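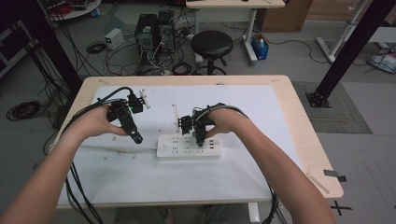
A Sunday at Plirus

The Lanwood open house runs from ten to three on one Sunday in May, and if you want a space in the front lot you need to be there by 9:30. I got there at 10:15 and walked in from the overflow field, which was damp.

Plirus makes the parts of electricity you step on. Power strips, phone chargers, wall plates, extension cords, the little covers you put in outlets to keep toddlers out and which then keep you out as well. The company moved here from Biduvcombe when the old building's roof gave up, and a good part of the lobby is about the roof. There are five framed photographs of it. I like a firm that knows what its big moment was.

Admission is free. You get a sticker, a map and a pen that I have since lost.

The history hall

This is one long corridor with display cases, and it is better than it sounds, though it would have to be. The catalog from the Van der Linden years is open to a page of brown extension cords, all of them described as "handsome." Plirus bought Van der Linden for its molds and seems to have kept the brown for a while out of politeness. A card on the wall says the combined archive holds 2,432 different plugs, adapters and sockets. Only 649 are on display. I'd say they picked the right number and then went a little past it.

My favorite was a travel adapter the size of a grapefruit, with a leather case.

The plug room

Most people were there for the molding floor, so the room at the back where they work out how things plug in was pleasantly quiet. Ernő Simon led our group. He has been in product testing long enough to wince when a visitor yanks a cord out by the cord, and my brother-in-law did this within a minute of arriving.

The table had a light wood top with a white board over most of it, and a white power strip lay flat on that, its cord running off to the left. It's the plain long kind with the small ports grouped at one end. I own two of these and had never given either a thought. Ernő gave us 20 minutes on it and could clearly have gone to 40.

His subject was spacing. A power strip is sold by the number of outlets, he said, and used by the number you can still reach once the first fat adapter goes in. Everybody in the group nodded like people at a funeral. Someone asked why they don't just space them farther apart. They do, on one model, and it sells badly. It looks like fewer outlets for the money, and it is.

Then we moved on to the wall.
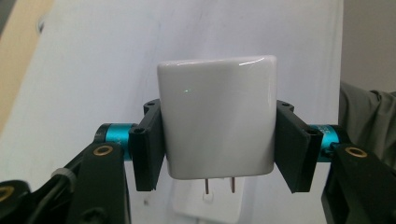
Two flat prongs and a wall outlet, in the plug room at Lanwood.

I had assumed that getting two prongs into two slots was a solved problem. Consider how often you do it behind a couch, though, with your cheek against the upholstery, working by feel and bad language. The adapter is glossy because people like a glossy adapter in the store. Glossy is also harder to hold on to when your arm is fully extended and your fingers are all you have. The matte version has been through 3,000 insertions on the test bench and does very well there. In the shop it looks, according to Ernő, "like it's already been used."

We each got a turn at plugging things in with our eyes shut. I managed the wall outlet on my fourth try. A girl of maybe eight did it on her first and then did it again, facing my brother-in-law.

The rest of it

The molding floor is loud and warm and smells like a new shower curtain. Go once, stand by the yellow line, watch the wall plates drop into the bin. The line for ear protection was longer than the visit.

Lunch was a hot dog cart in the loading bay. It ran out of buns at noon and carried on without them, at the same price.

The gift shop is a folding table with a cash box. The first 100 visitors got a free outlet cover, and parking in the overflow field had put me well outside that group, so I paid a dollar for mine. I also bought the widely spaced power strip, the one that sells badly. It's behind the couch now with three adapters in it, side by side, and I can get at every one of them if I move the couch.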